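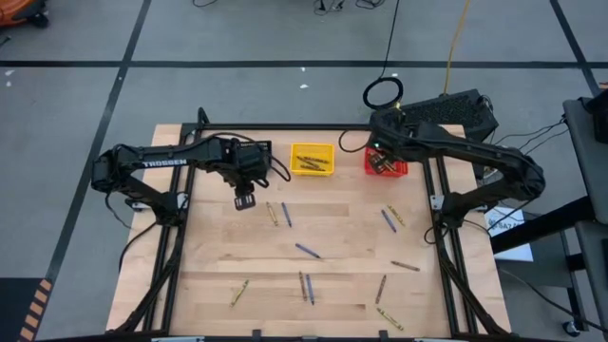 산란기 전에 둥지 상자를 더 늘릴 필요는 없다는 것이 Flultside 측의 회신이다. 기존 상자 가운데 북측 열의 사용률이 낮으므로, 증설보다 위치 조정을 우선 검토해 달라는 의견이 함께 접수되었다.

사육 작업실 기록
2026년 10월
대상: Brustholm 습지조류 증식장, 쇠물닭 번식군

1. 회신 검토
북측 열의 사용률 저하는 당 작업실 기록에서도 확인된다. 다만 해당 열은 지난 2월 배수로 공사 기간에 출입이 잦았던 구역으로, 위치 자체의 문제로 단정하기 어렵다. 상자 입구 방향을 수로 쪽으로 돌린 뒤 한 번식기를 더 관찰하는 안을 제출하기로 하였다. 증설 요청은 보류한다.

2. 체중 측정
금회 측정 개체는 133수이다. 가락지 번호 판독이 되지 않은 개체는 집계에서 제외하고 별도 칸에 적었다. 육추사 저울은 영점이 흔들려 Prosteo 저울로 교체한 후 처음부터 다시 측정하였다. 교체 전 수치는 대장에 남기되 평균 산출에는 사용하지 않는다. 어린 개체의 체중 편차가 전회보다 크며, 동쪽 칸에서 특히 두드러진다. 급이대 높이와의 관련 여부는 아직 판단할 수 없다.

3. 사료
Pangilinan 배합사료 잔량은 178kg이다. 수서곤충 혼합 비율은 현행대로 유지한다. 동쪽 칸은 급이대를 한 단 낮추고 오전 급이를 두 차례로 나누어 실시한다. 잔반은 칸별로 회수하여 계량할 것. 지난번처럼 합산하여 적으면 비교가 불가능하다.

4. 과거 대장 정리
1990년 개소 이후의 수기 대장을 전산으로 옮기는 작업을 계속하고 있다. 현재까지 입력된 기록은 1747건이다. 초기 대장은 부화일과 발견일을 구분하지 않고 적은 면이 많아, 입력 시 발견일로 통일하고 비고란에 원문 표기를 그대로 옮긴다. 약호 중 'ㅂ'은 방사와 분양 두 가지로 쓰인 것으로 보이며, 앞뒤 기재로 판별되지 않는 건은 미상으로 처리한다.

5. 방사 준비
방사 후보군은 검역칸으로 옮기기 전 분변 검사를 마쳐야 한다. 검사 결과가 도착하지 않은 개체는 이동 명단에 올리지 않는다. 방사지 수위 자료는 Flultside 측에 재요청하였으며, 회신이 오는 대로 본 기록에 추가한다. 운반 상자의 바닥 깔개는 새것으로 전량 교체한다.

미결: 북측 상자 입구 방향 변경 승인, 동쪽 칸 재측정 일정, 방사지 수위 자료.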